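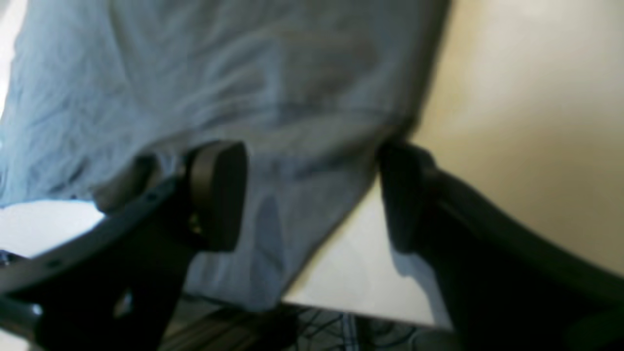
Section 4: Laying out the track and running in the cars

This section covers the Genlow Flaviter slot racing set in 1:32 scale, two-lane version. If you have the four-lane version, follow the same steps but use the wiring chart on the inside back cover. Unpack everything first and check it against the parts list in Section 2.

4.1 Before you start

The basic oval needs a floor or table area 2,520 mm long. Measure along the longest side of the layout, outer borders included. The set contains 17 track pieces, counting the power base and the lap counter section. The plastic borders and clips are packed separately and are not part of that number.

Carpet works for a quick session, but fibers get into the slot and wrap around the axles. For a permanent layout, use a flat board.

CAUTION: Do not plug in the power supply until the layout is complete and you have reached step 4.3.

4.2 Joining the track

1. Place the power base where the cord reaches a wall outlet without crossing the driving area. The arrow molded on the underside shows the racing direction.

2. Lay the first straight flat against the power base. Line up the tabs and slide the two pieces together until they click. Do not lift one end and hinge it down, as you would with some flooring. This bends the metal rails.

3. Work away from the power base in both directions. Leave the joint on the far straight for last.

4. Before closing the last joint, check that the gap is even from one side to the other. If one side is wider, a curve somewhere is not fully home. Go back and press each joint with the heel of your hand.

5. Close the last joint. It may take a little flexing of the neighboring pieces.

6. Run a fingertip along both rails at every joint. You should not feel a step. If you do, take that joint apart and look for a bent tab.

7. Fit the outer borders to the curves, then the crash barriers. The barriers only go in one way, with the lip facing the road.

NOTE: The lap counter section must go directly after the power base in the racing direction. If it is placed anywhere else, the counter will light up but will not count.

4.3 Connecting power and controllers

1. Plug both controllers into the sockets on the power base. The left socket is for the inside lane.

2. Turn both speed limiters to the lowest setting.

3. Plug the power supply into the base, then into the wall outlet. The green lamp on the base should come on and stay on.

4. If the lamp flashes, unplug the supply at the wall and look for a piece of metal lying across the rails. A dropped clip spring is the usual cause.

CAUTION: Use only the power supply that came with the set. The Mohamedi supply sold for the older sets has the same plug but the polarity is reversed, and the cars will run backward or not at all.

4.4 Preparing a car

New cars leave the factory with the braids pressed flat for shipping. They need to be shaped before the first run.

1. Turn the car over and hold it by the chassis. Do not hold it by the rear wing or the mirrors.

2. Comb the two braids with a fingernail so that the strands lie straight, then bend each one down slightly at the rear end. A drop of 3 mm below the guide is enough.

3. Check that the guide swings freely from side to side and returns to center.

4. Spin the rear axle by hand. It should turn with light, even resistance. Put one small drop of oil on each axle bearing and wipe off whatever is left over.

5. Clean the rear tires by rolling them over the sticky side of a piece of tape.

6. Set the car on the track with the guide in the slot. Lower the nose first, then the rear.

NOTE: The body screws are tightened fully at the factory. Many drivers back them off by a quarter turn so the body can move a little on the chassis. This is allowed and does not affect the warranty, but check now and then that the screws have not worked loose.

4.5 Running in

Run each car for five minutes at the lowest speed setting, then let it rest until the motor is cool to the touch. Repeat once. After this you can turn the limiter up one step at a time.

Do not hold a car still with the controller pulled. The motor will overheat in seconds.

If a car slows down at the same spot on every lap, the fault is in the track at that spot. If it slows down at random, look at the braids first. They wear out and should be replaced after 2,000 laps, or sooner if you can see broken strands.

4.6 Cleaning the rails

Clean the rails before every long session. Dust and oil build up faster than most people expect, and a layout that has been put away for the summer will need it before anything will run properly.

1. Unplug the power supply at the wall.

2. Remove the cars.

3. Wipe both rails with a dry, lint-free cloth, going in the racing direction. For stubborn dirt, dampen the cloth with rail cleaner – never pour it on the track.

4. Let the track dry completely before switching on again.

CAUTION: Do not use sandpaper, steel wool or a wire brush. Scratched rails collect dirt and wear out the braids.

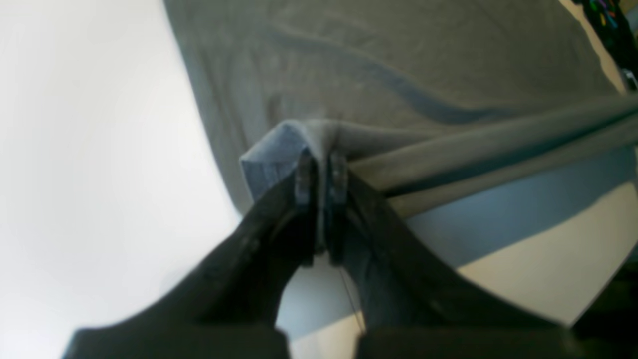 An owner in Prirnberg wrote in to say that step 3 works better in two passes: "I do the inside lane all the way around, turn the cloth over, then do the outside lane. If I do them both together I just carry the dirt from one to the other. I also clean the braids at the same time, otherwise they put it all straight back." We have tried this on our test layout and agree with it. The braids can be wiped with the same rail cleaner, using a cotton swab.

4.7 Taking the track apart

Press down on the joint with one hand and slide the pieces apart with the other. Remove borders and barriers first. Stack the curves by radius, rails facing up, with a sheet of paper between each one. Store the pieces flat and keep them away from radiators. The controllers should be stored with the triggers released and the cords coiled loosely, not wound around the grip.

For spare braids, tires and clips, see the order numbers in Section 7.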